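Irnotside settles the T-shirt question, for now

June 15, 2020

The long-running disagreement over how to fold a T-shirt reached the Irnotside town hall annex this week, where the Clothing Exchange has adopted an official fold and put it in writing. The document runs to two pages. The old rules for the entire exchange, including what to do in case of fire, fit on one.

The exchange has 500 T-shirts on its shelves at present, most of them handed in during May, when a good part of the town had evidently been home long enough to look inside its own closets. They arrived in grocery bags, in pillowcases and in one case in a cello case, which the donor would like back.

Until now, each person on the sorting shift folded the way they had been raised to. Najwa Chamoun folds in thirds. Valter Moen rolls. Teodor Isaksson does something involving the forearm that is very fast and leaves the sleeves sticking out. The shelves, built by Sæther for a shoe store that closed, are shallow, and on two mornings last month a full row of mediums was found on the floor.

The new method is called the long fold. The shirt goes down flat, lengthwise across the table. The sleeves come in over the body, the body is doubled into one long rectangle, and the rectangle is then folded again from the ends until it fits the shelf. Printed designs should finish on the outside so that visitors can tell what they are getting without pulling the whole pile apart. Visitors will pull the whole pile apart anyway, but the rule stands.

Smoothing is permitted. Ironing is not, after the business with the extension cord.

A pile of 100 shirts folded this way takes up one shelf and a bit of the next, according to the document, which includes a drawing of the bit. Rolled shirts may remain in the bargain bin until it is empty. Mr. Moen has asked that the minutes show he abstained.
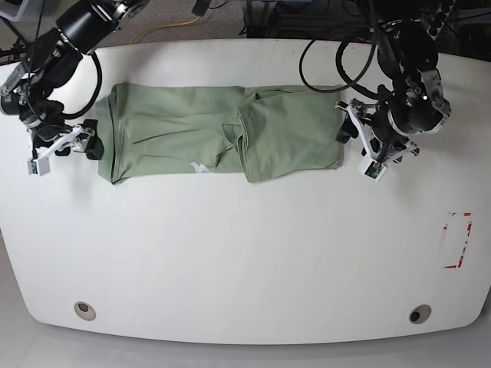
Randi Åberg would have preferred hangers. She has said so at three meetings, and she said again this week that a folded shirt is a shirt no one tries on, and that the exchange could have bought 200 hangers for what it spent laminating the instructions.

The hangers will come up again in the fall. In the meantime the exchange reopens on its usual hours, with a limit of five shirts per visit. Sweaters are still being folded according to conscience. Anyone missing the left half of a pair of green mittens should ask at the desk.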